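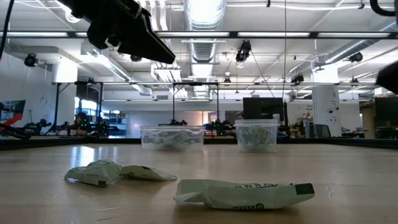 Crumpled snack wrappers on a light wooden tabletop, with more of them gathered in two clear plastic tubs.

Snack wrapper

A snack wrapper is the light, flexible packet in which a single portion of something small to eat is sold, be it a biscuit, a cereal bar, a handful of crackers or a piece of candy. It is one of the most familiar objects in any home, school or office, and also one of the least looked at, as most people have it in their hands for a minute or so before it goes into a pocket, a drawer or the trash.

Materials and make

Most modern wrappers are made of thin plastic film, often in several layers, and sometimes with a very fine coating of metal on the inside to keep out air and light. Paper wrappers are older and are still used for sugar, chewing gum and some baked goods. The usual shape is the so-called pillow pack, a tube of film sealed along the back and crimped at both ends, though there are many others, and collectors will happily talk about them for an entire afternoon. The outside is printed with the name of the product, the ingredients and the weight, and a maker will often keep to two or three colors so that the packet can be known from across a room. White and green is a common pairing.

Crumpling and folding

Once emptied, a wrapper rarely stays flat. Plastic film tends to spring back when it is squeezed, so a crumpled packet slowly opens again and takes up far more space than one would expect from so little material. Many households have their own way of dealing with this, such as rolling the wrapper tightly, tying it in a loose knot, or folding it into the little triangle that generations of schoolchildren have flicked across their desks.

Sorting and keeping

Wrappers kept for craft work or for special recycling are usually put aside in an open tub or box. A clear one is handy, as it shows at a glance what is inside and how full it has become. Rules for recycling film differ a good deal from town to town, and layered film is often not accepted with bottles and cans.

Collecting

Wrappers are also saved for their own sake. The Casadley collection, begun by Morena Galli and later cataloged by Remo Piras, holds 2,536 packets pressed flat between sheets of paper, 111 of them from bakeries that have long since closed.

See also: Candy wrapper; Food packaging; Plastic film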